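Subtitles, please, and let me read them in peace

I saw a movie in June at the Wastia, our two-screen theater downtown, and I've been arguing about it in my head ever since. The movie was fine. A quiet family drama, three siblings selling their mother's house, lots of rain. What got me going was that it had been dubbed.

If you grew up on dubbed movies, I know how this sounds. You're thinking I'm one of those people who bring up bitrate at parties. But I went in wanting to hear those actors! One of the sisters has a long scene on the phone with her ex, and you could tell from her throat and her shoulders that she was barely getting the words out. Meanwhile the voice coming from the speakers was clear as a bell and sounded like it wanted to sell me a mattress. I spent the whole scene watching her mouth.

The theater's reasoning is that dubbed showings sell better, and I believe them. There were 14 of us on a Friday night, and the last subtitled one I went to had fewer. Small theaters have to eat. I just think they've drawn the wrong lesson from it. People who say they hate reading at the movies spend all day reading on their phones, and half the folks I know watch shows in their own language with the captions on. My kids won't watch anything without them. They had captions on for a cooking show.

Acting is mostly voice, to me anyway. Take the voice out and you've got a very handsome slideshow. I once rented the same thriller twice in one week, first dubbed and then with subtitles, and the detective was a different man. Dubbed, he was a tough guy. In his own voice he was tired and a little bit funny, and he mumbled when he lied, which happens to be the whole plot! I'd missed it completely.

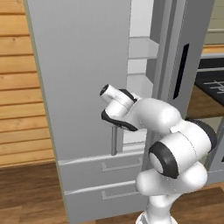
Cosmin Iordache wrote to me after I griped about this in my last column, and he wasn't having it. My father is losing his sight, he said, and dubbing is the only way he gets to see anything from outside the country anymore. He also pointed out that subtitles throw away plenty on their own, whole jokes squeezed down to four words so they'll fit on a line, and that a good dubbing actor can carry things a caption never will.

Okay. Fair. The part about his father stopped me cold, and I'm not going to pretend I have a comeback. I don't want dubbing to go away. I want it to stop being the only thing on the schedule, with the original tucked into a single showing at 2 in the afternoon when most of us are at work.

And he's right about bad subtitles, too. I've seen white letters on a snowy field. I've seen a character talk for half a minute and the caption say "Perhaps." Whoever writes these things should get more time, more money and their name up early in the credits where we can all see it. Same goes for the dubbing cast, come to think of it.

What I'd ask of the Wastia is pretty small. Give every foreign movie one evening showing in its own language, and print which is which on the schedule, in letters I can read without my glasses. If only six of us turn up, fine, put us in the little room with the squeaky seats. I'll buy the large popcorn.

They've got a comedy coming next month that I've been wanting to see for ages, and the poster doesn't say which version it is. I called twice and got the machine. I'll try again tomorrow.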